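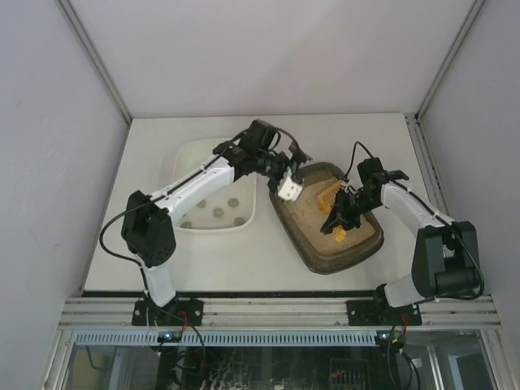
What size box should I use for a relief parcel going to a war zone?

Use a small double-walled carton that weighs under 50 pounds when full. Large boxes get overfilled, and the bottoms give out when they're stacked in a warehouse.

Tuesday, February 19, 2019
By the Gedley Household Page
Last updated: December

The Kareo drive collects for families forced out of their homes by fighting, and it takes parcels packed in home kitchens. Most of the ones it turns back have the same few problems.

Pack one kind of thing per box. Customs officers at a conflict border may open anything mixed, and a box of nothing but blankets moves faster. Write the contents on two sides and the top in block letters. Tape a copy of the list inside the lid.

Leave out anything olive, tan or camouflage, including kids' clothes. Binoculars, radios and walkie-talkies are also refused. Take the batteries out of flashlights and leave them home.

Roll clothes and put them in zip bags, with the air pressed out. Soap goes in its own bag or everything will smell of it. Run the tape along every seam and once around the middle. 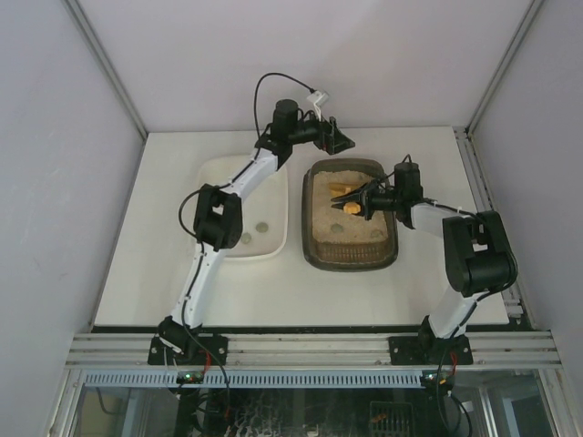 Can I put canned food in with the clothes?

Keep cans in a separate box, 13 to a layer at most, with cardboard between layers. A dented can that leaks will ruin a whole box of sweaters.

Dry beans and rice travel better than cans anyway. Double-bag them. The Gedley drop-off closes once it has 200 boxes, so call ahead.

Comments (3)

Arboleda reader: Our church sent nearly 237 pounds of baby clothes and the paperwork took longer than the packing. Do the list first.

fledeo_mom: Does the no-camo rule cover backpacks?

packrat: Yes, backpacks too. They sent mine back.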